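Tidying up, one toy at a time

Can a machine clear a child's room yet? Min-kyu Moon's group at Wisel has cut the chore down to its smallest useful piece: pick up one rubber duck and put it in a box. The arm carries a black gripper, and strips of tape serve as position references for the toy. 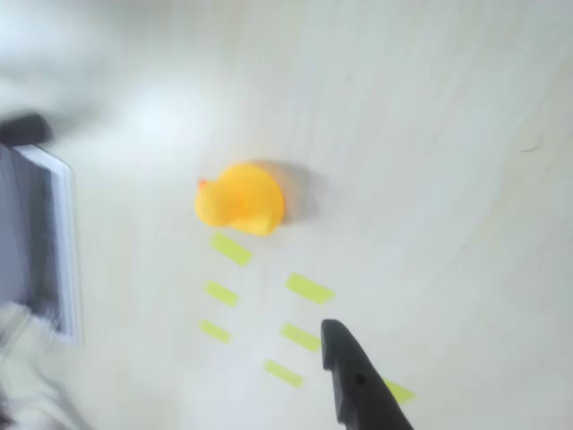 Over 165 attempts, the arm completed 102. Most failures came at the grasp. A duck is rounded on nearly every side, and a small error in approach angle pushes it away. Placement errors were fewer, as an open box tolerates an offset that a shelf would not. 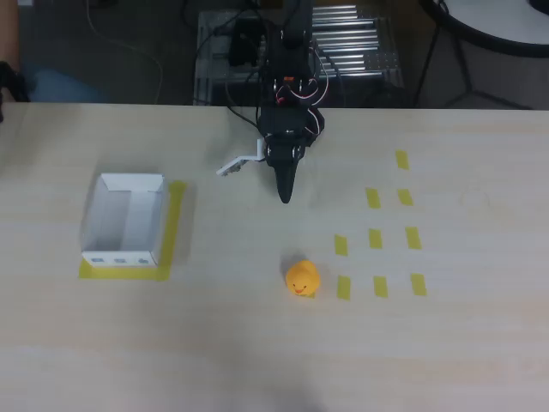

Luana Amaral, who scores the trials, allows 20 seconds per attempt and records a timeout as a failure. She rates the chore as unsolved for home use. Mixed toys, soft items and a box that has been moved are scheduled for April.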